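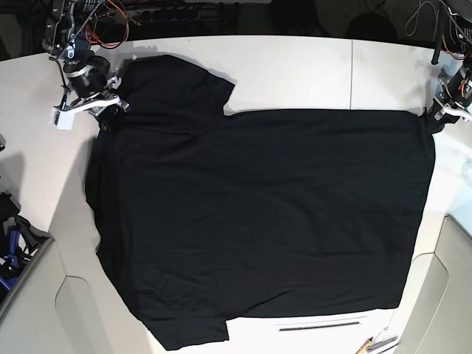 Kiran Nigam reckons you should never buy second-hand shelving without seeing it bolted up first, and I half agree, but who's going to let you do that in a working unit? Most sellers have it stacked on a pallet by the time you turn up. You get a torch out, you look down the uprights for kinks and you make an offer.

Re: Used longspan or new for a small stockroom?
mezz_and_match wrote:
Thanks both. To fill in what I left out of my first post, the room is upstairs over a shop, timber floor, and we're moving out of a bigger place in May. Stock is boxed workwear, so bulky but not very heavy. I've had a price of 2870 for new Duveo longspan delivered and built, and a chap on the trading estate has a load of used Chang bays he wants shot of for a lot less. I've been to see them and they look fine to me, bit scuffed, one or two beams a different shade of orange from the others.

My gut says used. My business partner's gut says new, and she does the accounts, so you can see where that's heading. 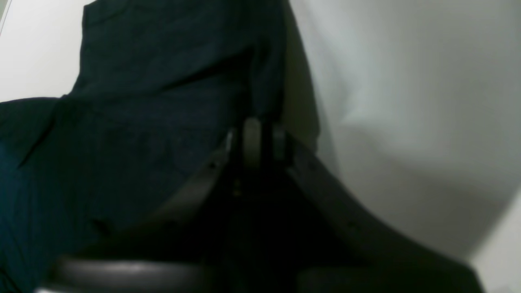
What I can't work out is whether the used stuff would need its load signs redone. The ones on it now are for a beam spacing we wouldn't be using. Do you just ring the maker and ask, or does somebody have to come out?

Re: Used longspan or new for a small stockroom?
beamlevel40 wrote:
Ring the maker. Have the upright depth, the steel thickness if you can measure it, and the beam length and section ready before you call. If they can identify it they may be able to give you figures for your new spacing. If they can't identify it, I'd walk away, however cheap it is.

And please, please don't copy the old signs across! Change the height of the first beam and the bay rating can change with it. I've seen people drop a level out to get a trolley underneath and carry on loading as before.

Re: Used longspan or new for a small stockroom?
Pallet Pete wrote:
Bit dramatic for boxes of trousers, isn't it? We've had used bays in our place for years, bought in two lots from two different sellers, and the only trouble has been people climbing on them. Get it level, fix it to the wall, don't be daft with it. I'd put the money you save towards decent steps.

Re: Used longspan or new for a small stockroom?
beamlevel40 wrote:
Pete, two lots from two sellers is exactly what would worry me. Beams from one make will sometimes clip into another make's uprights and feel perfectly solid, and you've no idea what they'll hold. The different shades of orange in the post above made me sit up a bit. Could be a repaint, could be somebody's odds and ends.

Re: Used longspan or new for a small stockroom?
Kiran Nigam wrote:
I'm with beamlevel on the mixing, less so on the rest. My bigger worry is that floor. Timber joists over a shop, I'd want someone qualified to look at it before a single bay goes up, new or used. Longspan puts all its weight through little feet, and full-height bays along one wall soon add up. We had ours looked at when we moved to Skerkance and ended up turning the runs to go across the joists. Glad we asked.

Also check who's building it. My quote from Grirkero had fixing to the wall as an extra, tucked away on page 2.

Re: Used longspan or new for a small stockroom?
mezz_and_match wrote:
Right, the floor hadn't crossed my mind at all, so thank you. List as it stands, shout if I've missed anything:

1. Get the floor looked at before paying anybody a deposit.

2. Go back on Thursday with a tape and check every beam for the same connector and the same locking clips.

3. Ring the maker with the measurements and ask for ratings at our spacing.

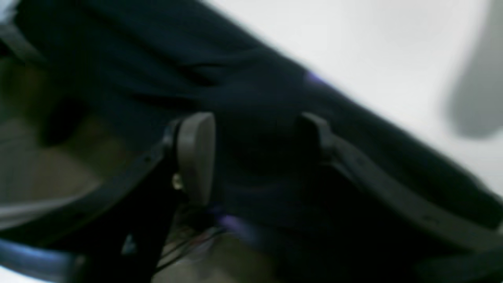
4. Ask Duveo whether wall fixings are in the price.

Re: Used longspan or new for a small stockroom?
Pallet Pete wrote:
5. Steps.

I still say you're overthinking it, but do let us know what the floor person says. Ours is concrete so I've never had to ask.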